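Call for Participants: Surgical Robotics Open Day and Suturing Demonstration

Posted 2 May 2024

Ceveo is accepting applications from people who want to attend, or assist at, the August open day at the Walura training site. Places are limited and are assigned by application. Walk-in visitors cannot be admitted to the demonstration room.

Who we are looking for

Two groups are invited to apply.

Observers. Open to nursing and medical students, surgical technicians, biomedical engineers, and teachers of technical subjects. No experience with robotic instruments is required. Observers attend the demonstration, the instrument table and the question period.

Console participants. Open to applicants who can already tie a surgical knot by hand and can show a course record or a supervisor's letter to that effect. Each console participant works through a set exercise on a tissue pad, with an instructor seated alongside. Console participants also attend everything on the observer schedule.

The site can take 200 observers over the day, admitted in groups. There are 2 consoles – one reserved for the demonstration, one for participants – and console time is fixed at booking. It cannot be traded on the day.

Schedule

Check-in is at the Ura entrance, on the parking lot side. Bags and coats stay in the lockers. The safety talk is given in Room 101 and is required for both groups, including those who attended a previous open day. Groups then move to the demonstration room, where the instruments are shown on the wall screen during the full exercise. The Fallahi wing is closed to visitors.

What the work involves

The demonstration covers interrupted suturing with two robot arms under remote control. One arm carries a needle driver, the other a grasper. The operator passes a curved needle through the tissue, draws the thread, forms the knot with both instruments, and trims the ends. Each stitch is tied separately.

Console participants should expect to spend most of their time on the instrument tie. Thread is coiled on the jaws of one instrument, and the tips are brought close together so that the free end can be taken and drawn through. Stitches already placed stay in the pad and the tails have to be kept clear of the next loop. Force is judged by eye, from the thread and the tissue.
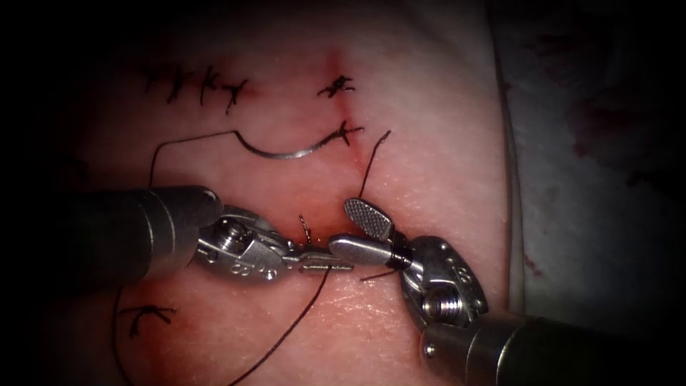 Conditions

Applicants must be 18 or older. Corrected vision is fine; please bring the glasses you use for screen work. Blood may be visible on the tissue and on the surface under it. Applicants who find this difficult should say so on the form and will be offered the instrument table session only.

Phones are allowed in the corridor and in Room 101. Recording in the demonstration room is by written permission – ask at least a week ahead.

Attendance is free for observers. Console participants receive no payment, but travel costs are refunded against receipts. Lunch is provided for both groups.

How to apply

Complete the form on the Ceveo open day page. Select one group only. Console applicants must attach proof of experience and a statement of no more than 3,000 characters covering:

- current position or course
- suturing experience, by hand or with instruments
- any previous time at a robotic console
- dominant hand

Incomplete forms are not held. Applicants will be told the result by email, and those accepted must confirm within five working days or the place passes to the waiting list. Access needs, including seated viewing and captioning of the talk, should be entered in the last field of the form.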